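Erklow Guest Rooms - Linen and Bed Furnishings
Progress report to the Brutau housing fund
Prepared by Rattana Chaiyaporn, 5th November

1. Status

Work on the bed furnishings is on schedule in the first building and one week behind in the second. All 31 rooms in the first building have their new headboards and bedside cabinets. The second building has 12 rooms finished. The delay there comes from the flooring contractor, who had to relay two corridors before furniture could be brought up.

Spending to date is within the furnishings line. The underspend on delivery has been held back for replacement linen and has not been moved to any other line.

2. Bed linen

The first linen order was 209 sets in white. Of these, 99 have been issued to rooms and the remainder is in the ground floor store. Rory Farquharson inspected the issued sets after the second laundry cycle and rejected four, all for stitching faults at the hem. The supplier, Drotow, has agreed to replace them.

Shrinkage after two cycles is inside the tolerance stated in the order. Length still has to be checked after the fifth cycle. If the sheets lose more than the tolerance at that point, they will no longer tuck properly at the foot and the next order will need the longer size.

The bed-making procedure was revised in the first week of the month. The sheet is now laid out loosely over the mattress, lifted at one corner and pulled toward the edge until the hem runs parallel to the headboard. Folds in the middle are smoothed last. The older procedure started with the middle and left the corners uneven.
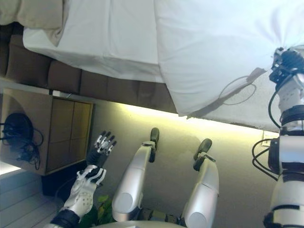
Pillows are placed only after the sheet is flat. Staff asked for this order to be written down, and it has been added to the room card.

3. Headboards and cabinets

The padded headboards are dark brown, in separate upholstered panels. The seams between panels collect lint from new linen and need a brush attachment on the vacuum. One brush per floor has been ordered.

The bedside cabinets are wood in a light tan finish. Two cabinets in the second building arrived with scratched fronts and were returned to Zoubi for exchange. Loose cords at the bedside remain an open item - cord clips were left out of the original specification and a quote has been requested.

4. Next period

Complete the remaining rooms in the second building.
Measure sheets after the fifth laundry cycle.
Fit cord clips, subject to the quote.
Close out the exchanges with Drotow and Zoubi.

No change to the total budget is requested. The quote for the clips will be sent separately when it is received.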